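"Fragen Sie mich 2049 noch mal"

Everett Marchetti leitet bei Wimen die Erprobung von Haushaltstechnik, und er verkauft ungern Hoffnungen. Ob Maschinen bald das Kinderzimmer aufräumen? "Einen Gegenstand aus einer Kiste nehmen, das geht manchmal", sagt er. "Danach wird es zäh."

Von 12 Herstellern, die er im Winter eingeladen hatte, kamen drei. Überzeugt hat ihn keiner. "Im Prospekt greift der Arm alles. Bei mir zu Hause liegt die Schüssel aber verkehrt herum."
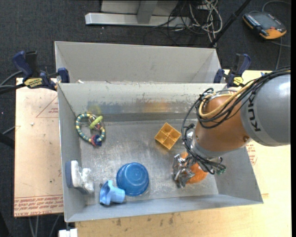 Greifarm über einer Metallkiste mit Spielzeug und einer umgedrehten blauen Schüssel.

Und der Einsatz im Laden, wie ihn Tran ankündigt? Marchetti winkt ab. Regale einräumen könne seine Aushilfe auch, und die merke, wenn etwas ausläuft.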